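Slide 1. Title

Low-power standby in household appliances: what we measured and what the meter missed. Talk is 23 minutes plus questions. Leave the title up while people sit down. 7 June 2018, second session, small hall.

Slide 2. Scope

Standby here means any state in which the appliance is connected to the mains and is not doing its main job. That takes in three states: off with the plug in, idle with a display lit, and idle with a network link held open. Say this slowly. Half of the questions at the Gosenmont meeting came from people who used "off" and "idle" as the same word.

Not covered: chargers, set-top boxes, anything on a battery. Heating controls are in the paper but not in the talk.

Slide 3. Why low loads are hard to measure

A supply drawing under one watt rarely draws it smoothly. Current comes in short pulses near the peak of the voltage, so the crest factor is high. A meter that picks its range from the average will sit on too low a range and clip the pulses. A meter fixed on a high range will not clip but loses resolution at the bottom.

Second problem is power factor. Many boards have a capacitor across the input for interference. It passes current all the time and nearly all of it is reactive. Multiply volts by amps and the answer can be several times the real power. Show the two traces and point at the phase gap. Do not derive anything, the formula is in the handout.

Slide 4. Meter set-up

Besora bench meter, voltage sensed on the supply side of the current shunt. At low current the voltage circuit draws a load of its own and must not be counted with the appliance. Swap to the other wiring for anything above a few amps.

Supply was the regulated source and not the wall socket. Wall voltage in our building drifts through the afternoon and carries enough distortion to shift the low readings.

Averaging: energy over time, never the mean of the displayed watts. Logging through the Vumix software, one reading a second. Mention that the first version of the script dropped a reading each time the file was saved. Those runs were thrown away and repeated in April.

Slide 5. Kitchen appliances

Microwave ovens are the usual case for this group. The clock and the keypad stay powered for the whole life of the appliance, and the oven itself runs for a few minutes a day. Over a year the standby share can be worth having.

Door position matters. On some models opening the door turns on the cavity lamp, which swamps the standby figure. Others time the lamp out, and some have no lamp circuit on the door at all. State the door position with every result. Models with a mechanical timer and no display should read close to zero, and if they do not, check the wiring before blaming the appliance. 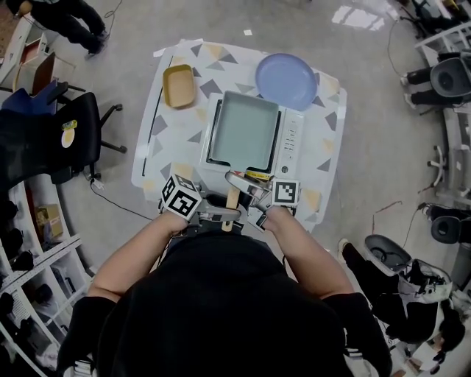
Microwave oven with the door fully open; control panel on the right.

Slide 6. Settling time

Plot of power against time after the end of a cooking cycle. The fan runs on, then stops. The display dims later. Only after that does the reading go flat. One of the Dal Bello units took 590 seconds to get there. A five-minute test would have caught it part way down and given a figure that means nothing.

Our rule: wait until the slope is flat within the limit on the slide, then start the clock. If it never goes flat, treat it as cyclic and average over whole cycles.

Slide 7. Uncertainty

Three main terms: meter, supply voltage, and choice of period. The meter term dominates under half a watt. The period term dominates for anything with a network link. Temperature was logged but made no difference we could separate from noise.

If short of time, skip to the table and read only the bottom row.

Slide 8. Cyclic loads

The networked units wake, check in and sleep again. Histogram is from 1000 wake events on a single unit. Two peaks, one for a plain check and one for a check with a retry. The router was on the same bench, so a weak signal at home would move more events into the second peak. We have no data for that case.

Slide 9. Recommendations

Report real power, the averaging period, the door position and the display state. Give the crest factor if the meter shows it. Quote two decimal places under one watt, one above.

Slide 10. Questions

Likely ones: why not use a plug-in meter (resolution, see slide 3), does turning off the clock help (on some models, results in the handout), are the raw files available (yes, ask for the log format sheet as well). Backup slides 11 to 14 have the wiring diagrams.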